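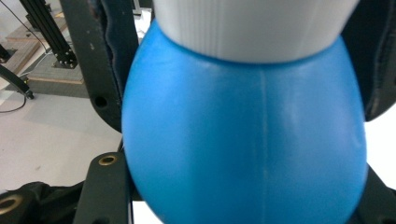 **Figure 4.1** Ribbed white cap on a blue body. A faint seam runs down the body from just below the cap.

# Chapter 4: Closures and Seals

Chapter 3 treated the wall of a container as a barrier. The wall is seldom where a package fails. Most losses of liquid, gas, or scent take place at the opening, where two separately made parts have to meet and stay in contact during storage, shipping, and repeated use. This chapter covers the design of that joint, the forces that keep it tight, and the tests used to check it.

Three terms are used throughout. The **finish** is the part of the container that receives the closure, including the threads and the top rim. The **closure** is the cap, lid, stopper, or plug. The **land** is the narrow surface on the rim against which the seal is made. Older trade books use "lip" for both the finish and the land, and the reader should check which is meant before using their figures.

## 4.1 How a seal forms

A seal exists when one surface is pressed against another hard enough to close the small gaps between them. No molded surface is fully flat. Under light load, two rigid parts touch only at their high points, and liquid can travel along the low ones. Adding load bends the high points down. Adding a soft liner does the same work at a lower load, and for that reason most screw caps for thin liquids are lined or have a soft ring molded inside the top.

The load comes from the thread. As the cap is turned, the thread pulls it down until the top panel meets the land. Further turning stretches the skirt of the cap slightly and squeezes the liner. The turning force applied at this stage is the **application torque**. The turning force needed to open the package later is the **removal torque**, and it is normally lower, as both the liner and the cap relax under load. Most of this drop takes place early, and the rate slows with time.

Ribs on the outside of a skirt have no part in sealing. They raise the grip available to a hand or a capping head. Fine ribs hide scuffs well but fill with product residue; coarse ribs are easier to clean.

## 4.2 Openings without threads

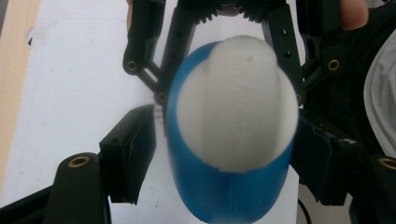 *Section 4.2 | 2000 words with problems*

Wide openings are often closed without threads. A snap lid holds by a bead that passes over a matching ridge on the rim. A plug holds by friction against the inside wall. In both cases the designer works with **interference**, the amount by which one part is larger than the space it must enter.

Interference that is too small gives a lid that lifts when the container is squeezed. Interference that is too large makes the package hard to open and may split the rim. The usable range is narrow and moves with temperature, as different plastics expand at different rates. A plug fitted in a cold store can become tight or slack in a warm truck, depending on which part grows more.

Roundness matters as much as size. Paraskevi Christodoulou's study of the Yeh line at Zornard compared two sets of tubs with the same mean diameter. One set was slightly oval. The oval tubs leaked at the ends of the short axis, where the lid bead had been pushed outward over the ridge and the contact was weakest.

## 4.3 Bench checks 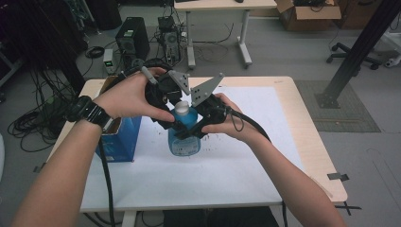 Leak testing in a plant is done with vacuum or pressure equipment, described in Section 4.6. A bench check is coarser, but it finds gross faults before a run of 4000 units is released. The filled container is closed at the set torque, dried on the outside, laid on its side, and left for 2 hours. A light table covered with a large sheet of white paper, as in Figure 4.3, makes a suitable surface, and a little dye in the fill liquid makes small marks easier to find. Each mark should be circled and labeled with the sample number before the container is moved.

Yaw Amissah's procedure for Miltell adds a second rest with the container upside down. Faults at the land tend to appear in both positions. Faults in the side wall near a seam may appear in only one, and such samples should be set aside for sectioning.

Record the room temperature at the start and end of each rest. Results taken at different temperatures should not be pooled.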